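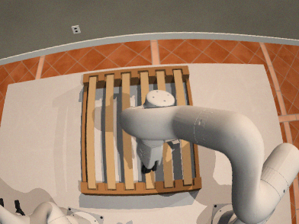 Viranham sign with Flellex Records for second album

By the Flellex press desk
May
12 shares | 3 comments

It gives us a great deal of pleasure to welcome Viranham to the Flellex family, and to let everyone know that the band's second album, Tremblay, will be out before the winter is over.

Anyone who has spent an evening at the Goncombe Hall in the past few years will likely have heard them already. The four-piece began as a kitchen-table folk group, picked up a drummer and an old electric organ along the way, and have grown into one of the loudest and most good-hearted live bands we've had the luck to stand in front of. Their first record was made at home and sold from a suitcase after shows, and it went on to shift 2,791 copies – every one of them posted or handed over by the band themselves.
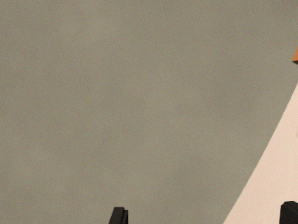

Tremblay has 11 songs on it and was recorded over one long, wet autumn, mostly live, with the organ in the hallway and the neighbours being very kind about it. The first single, Colour Me Gone, is a slow builder with a chorus we've been humming around the office for weeks, and it will be on all the usual streaming services at 9 am on release day.

There'll be a first vinyl pressing of 4,000, and 100 of those will come with a hand-lettered lyric book, which the band are still finishing (they tell us their wrists are sore, but they're cheerful about it). Pre-orders open through the Flellex shop later this month, and mailing list members will get first go at the lyric books.

The band will also play five shows to launch the album, starting with a hometown night at Goncombe – doors at 7 pm, all ages welcome. The other venues will be announced once the last of them is confirmed. Review copies and interview times are available from the Flellex press desk on request.

3 comments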